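Brudura 26 is a penetrating sealer for cement, limestone, marble and terrazzo floors. It is water-based, dries clear and leaves no film on the surface. It is sold by Perer in 5-liter and 16-liter containers.

## Use

Interior floors with foot traffic. It can be used over underfloor heating if the heating has been off for 19 hours before the first coat. Do not use it on glazed tile, vinyl, or stone that has been waxed and not stripped. Polished stone takes up less sealer than honed stone – test a small area in a corner and check it the next morning.

## Technical data

| Property | Value |
|---|---|
| Base | Water, silane blend |
| Finish | Clear, no change in gloss |
| Coverage, honed stone | 16 m² per liter per coat |
| Coverage, polished stone | 26 m² per liter per coat |
| Coats | 2 |
| Time between coats | 3 hours |
| Light foot traffic | 19 hours |
| Storage | Above freezing, container closed |

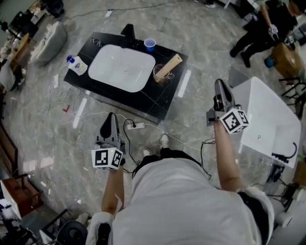
## Application

1. Vacuum, then wash with a neutral cleaner. Masanja concentrate is suitable. Rinse twice.
2. Let the floor dry fully. Grout lines take longer than the stone.
3. Pour into a tray and apply with a short-nap roller or flat mop. Keep a wet edge.
4. Remove any sealer still standing after ten minutes with a dry microfiber cloth. Dried residue shows as a dull patch and has to be buffed off with a damp white pad.
5. Apply the second coat at a right angle to the first.

Tools clean up with water. Do not thin the product or return used sealer to the container.

## Upkeep

Damp mop with clean water or a neutral cleaner. Acid cleaners, including vinegar, will etch marble whether it is sealed or not. The sealer slows staining from oil and coffee; spills should still be wiped up. Recoat when a drop of water darkens the stone within five minutes.

## Ordering

Order code 292-S is the 5-liter container and 292-L is the 16-liter. The Salumus roller set fits the tray supplied with 292-L and is ordered separately.

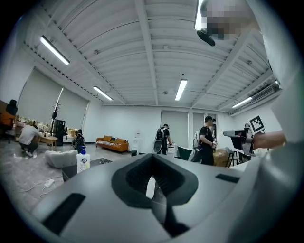 Esther Nyamweya wrote that the coverage figure for polished stone was close on her hallway, but the grout used more than she had allowed for, and she asked whether grout should be counted separately. It should if the joints are wider than 3 mm – add one liter for each 26 m² of floor.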